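Vivila Tabletop Tidying Notes

Readme, last touched 5/23/24

So I finally wrote this up! Vivila is my collection of notes and pictures about clearing off tables, the everyday kind where things pile up all week and then company is coming. It has 108 entries, split between the apartment on Kennedy and the bigger place at Stamgate (the one with the long kitchen table I still miss).

What's in the folder

Each entry has a short text file and usually a picture or two. The text says which table it was, what had to go, and where it ended up. I wrote these fast, often standing up, so spelling is all over the place. The "where" field is the one I'd trust most. The "how long" field I'd skip, I kept forgetting to check the clock.

The folders go by table, then by entry number. There are 6 tables altogether, and 2 of them (the hall table and the folding one) only show up in May, so don't read much into those.

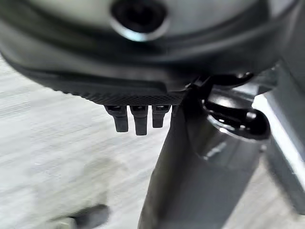
Where do things go if they don't have a home yet?

They go in the "later" pile, and the entry gets the word later in the "where" field. I went back and filled in a real spot when I found one, but plenty of them still say later, and I'm leaving those alone.

A few words on labels: I say "clear" when the tabletop is bare and "tidy" when stuff is still on it but squared away. Early on I mixed the two up, mostly in the Stamgate entries, and I've only fixed the ones I was sure of. "Put back" means the thing went where it came from, even if that was a silly place for it (scissors in the bread drawer, long story).

The older notes came from a notebook labeled Arau, and I kept that name in the source column so I could find my way back. Crumbs, wiping and dishes aren't covered. I may start a separate folder for dishes once I settle on how to sort the mugs.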